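3.2 Reading the old labels at Gronulwood

The reading room at Gronulwood opened in 1853, and for most of its life the books were lent out by means of paper slips tucked inside the front cover. We were lucky enough to be given the run of the surviving slips, 882 in all, and we spent a good many happy afternoons putting them in order by borrower, by shelf and (where the ink allowed) by month. The slips from before the move to the Stoseo building are the hardest to read, and we have left out those on which neither the title nor the shelf mark could be made out.

Barcodes came in with the Kalniņš catalogue in 2000, and it is from that point that our loan records become, if not complete, then at least much easier to live with. A loan could now be entered at the desk in a moment. The older habit of noting down a reader's remarks beside the title — a habit we have grown very fond of — faded away within six years, and we return to this loss in Section 5. 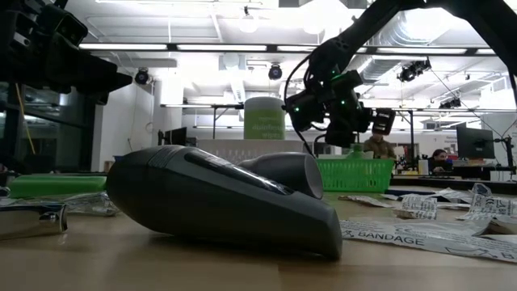

Figure 1. Handheld device in the shape of a barcode scanner, lying on its side on a light wooden tabletop.

We should say a word on sorting as well, for it shapes what can be counted later on. Under the slip system, returned books waited in trays until the end of the day and were then put back by whoever had the evening desk. Small things left between the pages, such as ribbons, tickets and pressed leaves, went into bins of their own, and the Starnetach branch kept a notebook of them which we have used freely. Its entries are brief and sometimes rather touching, and they give a date of return for many books whose slips have gone astray. Where the notebook and a slip disagree, we have gone with the slip.

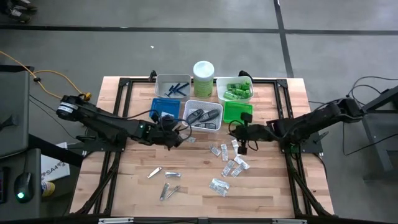 3.3 Matching readers across the two systems

Joining the paper slips to the later records was slow work. Many families borrowed under one name, and a child's card might pass quite cheerfully to a younger sister or brother. We treated each household as a single reader unless the slips gave separate first names.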